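How to Wash Up in a Very Small Sink

The sink in my last apartment in Grisgate was sold to me as "compact." You could wash a dinner plate in it provided you turned the plate like a steering wheel. I cooked in that kitchen for 2 years and learned a method, which I pass on free of charge.

Start by scraping. Everything solid goes in the trash before it gets near water, including the rice, which you are thinking of rinsing down. Don't. Wipe greasy pans with a paper towel while you're at it.

Next, find yourself a tub that fits inside the sink with a finger's width to spare. Mine was a Clasari storage box that had lost its lid. Fill it halfway with hot water and a short squirt of soap. The tub lifts out, so you can tip the dirty water away and get at the drain whenever you need to.

Wash in this order: glasses, mugs, silverware, plates, pots. Knives never go in the tub to soak. My neighbor Wondimu Gidey soaked his once, in February, and typed with nine fingers until spring.
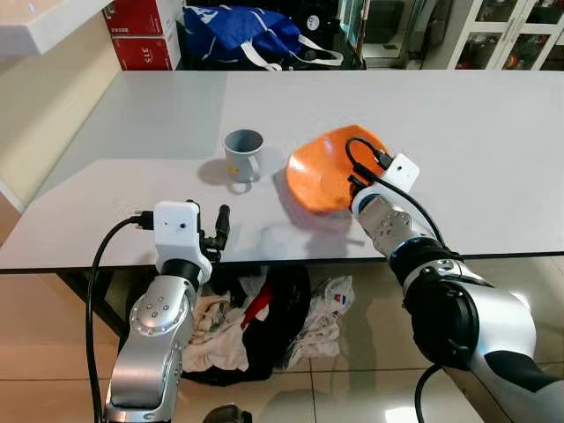
How often should you change the water?
Change it when the suds are gone or when you can no longer see the bottom of the tub. For a dinner for two, that's usually once, right before the pots.

Rinsing is where small sinks get mean. Stack four or five soapy things on the counter side of the tub, lift the tub out, and rinse the lot under a thin stream. A full blast will hit the back of a spoon and come straight for your shirt.

For drying, skip the big rack. A folded towel holds more than you'd expect — bowls upside down and propped on each other's rims so air gets under them. Swap the towel when it's soaked through. I own six and regret none of them.

Burnt pots get a spoonful of baking soda, an inch of water and 50 minutes of being ignored. Then scrub. If it still won't budge, repeat, and consider cooking on a lower flame.

Last, wipe out the sink, empty the strainer and hang the tub on a hook to dry.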